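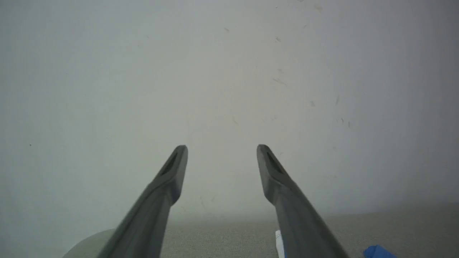

2 min read

Workshop notes: the gripper on the Melora arm

The Melora arm has a working gripper again. It went back on the bench in October after spending most of the summer in a bin under the table, and it now opens and closes on command without stripping its gear. This item covers what changed, for those who asked and for anyone planning to build one at the Lykkegaard workshop this winter.

The fingers are new. The old pair were short and blunt, and they hid whatever they were supposed to pick up from the wrist camera. The new ones are long and tapered, dark gray, with a rounded tip and a narrow slot near the end of each. With the jaws open there is a clear view between them, as far as the wall. The slot is there to take a strip of rubber if a job needs more grip. We have tried two kinds of rubber so far, and bicycle inner tube held better than the sheet stuff from the hardware store.

Printing took four tries. The first pair warped. The second was fine except that the screw holes came out tight, and drilling them cracked one finger along the layers. For the third we turned the part on its side, which fixed the cracking but left a rough face where the supports had been. The fourth pair is the one on the arm. The files are in the Dudia folder on the workshop computer, along with the bad versions, clearly labeled. Please leave the bad ones there.

The servo is the same one as before. The trouble in spring was mostly our code, which told the jaws to keep closing after they had already met something solid. There is now a limit on the motor current, and when it trips, the fingers stop and hold. It is a crude fix and it works on hard objects. Soft ones are another matter — the current climbs so slowly that the jaws squeeze much further than they should. A rag is no problem. A paper cup does not survive.

The camera sits at the wrist and looks out along the fingers. The close end of the fingers is a little blurry at this focus setting and the tips are sharper, so we have left it alone. Anyone who bumps the lens ring should run the Lunomano calibration again before using the arm. Allow around 7 minutes for it.

Still to do: a proper cable clip at the elbow, a cover for the servo, and a longer power lead. Parts so far have come to less than $300, not counting the filament we wasted. The next build evening starts at 7, and the arm will be set up and switched on for anyone who wants to drive it.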